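Kutora Robotics Club: Recording Folding Demonstrations at Home

Wed 24 January

Read this before you take a gripper set home. It covers the clothing task only. The kitchen task has its own page.

What to bring

Sign out one pair of grippers, the cable bag and a memory card from the Grinstead room. Write the set number in the log. Nafula Khaemba checks sets back in on club nights.

Step 1. Set up the bed

Use a bed or a large table with a plain cover. A solid color works best under the garment. Clothes and bedding pushed off to the side can stay there, and we want them to, since the model has to cope with real bedrooms. Leave yourself enough space to lay a sweater out flat.

Open the curtains only if the light is even. Closed sheer curtains are fine in the daytime.

Step 2. Practice the approach

Bring the gripper in with the jaws open and the pads on either side of the fabric you plan to pinch. Move slower than feels natural.
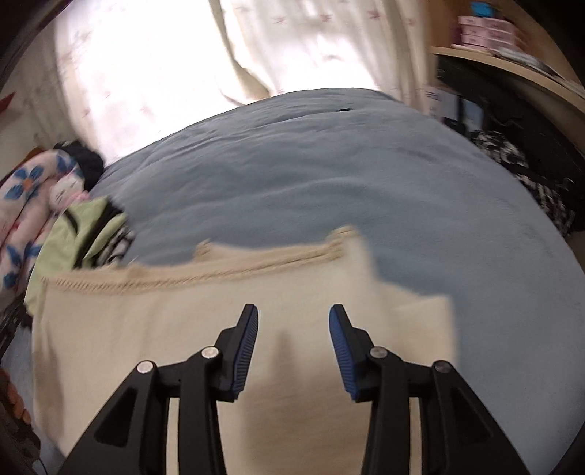

Close on a single edge or fold. If you pick up the blanket underneath, let go and try again without stopping the recording. The Gerner script marks failed grasps later, so they are still useful to us.

Step 3. Fold the garment

Lay the sweater out with the neckline pointing away from you. Fold one side in toward the middle and flatten it with the closed tips. Then do the other side, and finally bring the bottom up. Keep both hands on the grippers until the fold is done. Thick or fuzzy knits bunch up at the shoulder seams, so take a wider pinch there.

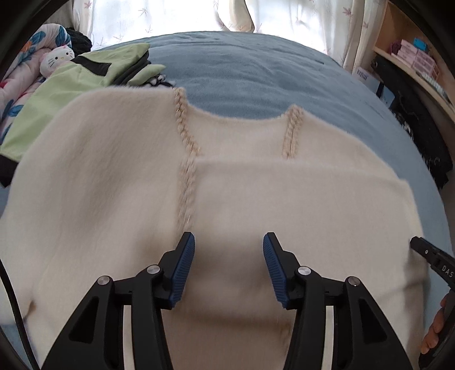
Step 4. Reset and repeat

Shake the garment out, lay it down in a slightly different position and start over. Do 5 folds per garment, then switch.

Step 5. Upload

Copy the card to the Policarpio folder the same day. The club has 511 clips so far and needs 2,375 by the end of May.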